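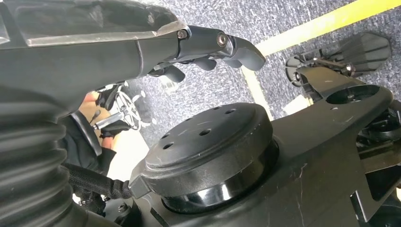 Reading time: 7 minutes

Minutes of the Working Group on Safe Operation of Mobile and Table-Mounted Arms
Mestlow site, ground floor
Fri 28 July

Chair: Sevim Duman
Recorder: Tolera Tamiru
Also present: representatives of Dradex (integration), Mathur (site operations) and Vudar (training and assessment)
Apologies: one, from the Vudar records office

1. Opening and adoption of the agenda

The Chair opened the meeting at 9:30 a.m. and confirmed that a quorum was present. The agenda was adopted with one change: the item on cable management was moved ahead of the item on operator distance at the request of Mathur.

2. Minutes of the February meeting

The minutes of the February meeting were accepted as circulated, subject to a correction in section 6, where "shall" had been printed in place of "should" in the paragraph on spare gripper fingers. The Recorder will reissue the page.

Matters arising. The Dradex representative reported that the revised inspection sheet is in use on both shifts. Vudar has not yet received the signed copies for the spring quarter. Mathur undertook to send them.

3. Draft Code of Practice, second reading

The Chair reminded members that the draft code covers arms working at less than full speed in spaces shared with seated or standing staff. It does not cover fenced cells, and it does not replace the risk assessment that each site is required to keep.

3.1 Floor marking

The draft requires that the working area of every mobile unit be marked on the floor in tape of a single color, and that the color be recorded in the site file. Mathur asked whether tape on carpet was acceptable. Dradex was of the view that it was, provided the tape is checked at the start of each shift and replaced where it has lifted. Members noted that tape at Mestlow is also used for purposes other than robot work and that new staff cannot be expected to know the difference.

Agreed: clause 3.1 to read "The operating boundary shall be marked in one color, used at the site for no other purpose."

Vudar asked that its reservation be recorded. It considers that existing sites should be given until February to comply. The Chair accepted this as a comment and asked for a proposed form of words.

3.2 Seating near a mobile unit

The draft as circulated was silent on chairs. Discussion was lengthy. The Mathur representative observed that chairs with casters move without their occupants intending it and that a seated person has less chance to step clear. Dradex replied that a good deal of setup and adjustment work is done close to the unit at low level, and that a ban on chairs would lead people to kneel or sit on the floor instead, with no gain in safety.

Agreed: seating is permitted inside the boundary only while the drive is disabled and the arms are held. Casters are to be locked where the chair allows it. A person sitting inside the boundary is to be treated as an operator for the purposes of section 5 and must hold the same authorization.

3.3 Covers, sleeves and fasteners

Members reviewed the inspection points for wrists, grippers and flexible covers. The following were confirmed without amendment:

Flexible covers to be looked over for splits along the folds.
Braided sleeving to be run by hand from end to end, with power off.
Exposed fasteners at the wrist and finger joints to be checked against the torque mark.
Light scratches on housings to be noted once and not at every inspection.

The last point was added at the request of Dradex. Inspection sheets at one site had built up 158 entries for surface marks, and two entries concerning a cover had been overlooked among them.

4. Cable management

4.1 Mathur introduced its paper on trailing cables. The paper proposes that no cable cross open floor between a worktable and a power source unless covered. It further proposes that power strips be raised from the floor and fixed to the table frame.

4.2 Dradex supported the first proposal and questioned the second. Tables at Mestlow are moved several times a week, and a strip fixed to the frame is apt to be carried along with the table while still plugged in. The Chair asked whether a short, labeled extension would meet the concern. Dradex agreed to try it on one table and report.

4.3 A separate question arose over portable power packs. Vudar reported that its assessors had no instruction on these. Members agreed that a power pack on a worktable is to be placed outside the reach of the arm, and that its cable is to be included in the pre-start check in the same way as any other.

4.4 Slack in the cable at the arm's own wrist was considered. The draft allows enough slack for full rotation "plus a reasonable margin." Mathur objected to "reasonable" and asked for a figure. No figure was agreed. The Recorder is to obtain the values used by Dradex in its own setup notes and bring them to the next meeting.

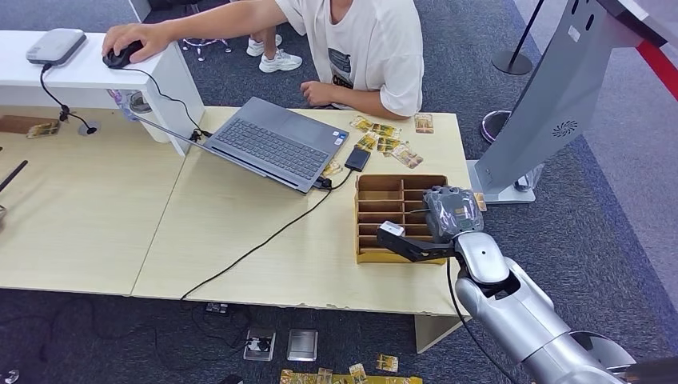

Word count to this point: 790 – full minutes continue

5. Operator distance during card sorting

5.1 The Chair introduced the item by reference to the card-sorting task, in which an arm places printed cards into a wooden organizer divided into narrow slots while a member of staff works at the same table with a laptop and mouse. It was noted that this arrangement brings a person and a moving arm to one work surface, and that the draft code should say plainly what is expected.

5.2 The Vudar representative stated that the principal hazard is reaching. Cards lie on the tabletop between the laptop and the organizer, and the natural response to a misplaced card is to put a hand out and straighten it. Training at present covers this in a single sentence. Vudar proposes to extend it to a short practical exercise, to be passed before any person works at a shared table.

5.3 Dradex asked that the rule be framed by zone and not by task, so that it need not be rewritten whenever the objects being sorted are changed. Three zones were proposed and accepted:

Zone A – the organizer and the space directly over it. No hands while the arm is enabled.
Zone B – the tabletop between the organizer and the operator's equipment. Hands permitted only when the arm is paused.
Zone C – the operator's own equipment, including laptop, mouse and any raised shelf. Hands permitted at all times.

5.4 Mathur asked how the zones were to be shown on a wooden table. Members were not in favor of tape on the work surface, as the edges may catch the cards. A thin printed mat was suggested. Dradex will obtain a price.

5.5 Dropped items. The draft provides that cards which fall to the floor be left until the arm is paused. Mathur reported that staff are content to follow this but that cards are then left for long periods and become a slipping hazard on the aisle side. After discussion it was agreed that the arm shall be paused and the floor cleared at the end of each run, and at any point where fallen cards lie on a walking route. The person who clears the floor enters the time in the run log.

5.6 Footwear. Members confirmed that closed shoes are required at all shared tables. Sneakers are acceptable. The clause on loose sleeves was returned to Vudar, which is asked to say whether a short sleeve needs to be mentioned at all.

5.7 Stools. Any stool at a shared table is to be kept behind the operator when not in use, clear of the route by which the operator would step back.

6. Neighboring equipment and visitors

6.1 The Chair noted that shared tables are sometimes placed close to equipment belonging to other activities, including kiosks and stanchions. The draft requires a clear route of retreat on the operator's side. It does not yet say what is required on the far side, where the arm may be approached by a person who has no connection with the work.

6.2 Dradex proposed that any fixed object standing beside the table be entered on the site plan and that the arm's reach be limited in software so as to stop short of it. Mathur agreed in principle but wished to see the effect on the card-sorting layout before committing.

6.3 Visitors are to be escorted. The escort is not to be the operator. This was agreed without discussion.

7. Records

7.1 The Recorder presented the figures for the period since the February meeting. Runs logged at Mestlow: 2,835. Runs paused by an operator: 62. No injury was reported.

7.2 Vudar observed that the number of pauses was low for the number of runs and asked whether short pauses were being left out of the log. Mathur believed that some were. Members agreed that an operator should never feel that a pause counts against them, and that the log should carry no field for the name of the person who pressed the button.

7.3 The retention period for run logs was set at two years. A site that has completed fewer than 2,000 runs in that time is to keep its logs until it reaches that number.

8. Actions

Recorder: reissue February page; obtain wrist cable slack values from Dradex; circulate clause 3.1 as amended.
Dradex: trial of labeled extension on one table; price for printed zone mat; note on software reach limits.
Mathur: signed inspection sheets to Vudar; comments on clause 6.2; amended run log without name field.
Vudar: wording for the compliance date in 3.1; outline of practical exercise; view on clothing clause.

9. Any other business

Mathur asked whether the code would be issued in a short version for display beside each table. The Chair was in favor, but preferred to wait until the third reading. Text on one side of one sheet was thought sufficient.

10. Next meeting

Date to be confirmed by the Recorder. Papers are due ten working days beforehand.

The meeting closed at 12:10 p.m.

Tolera Tamiru, Recorder
Draft for approval by the Chair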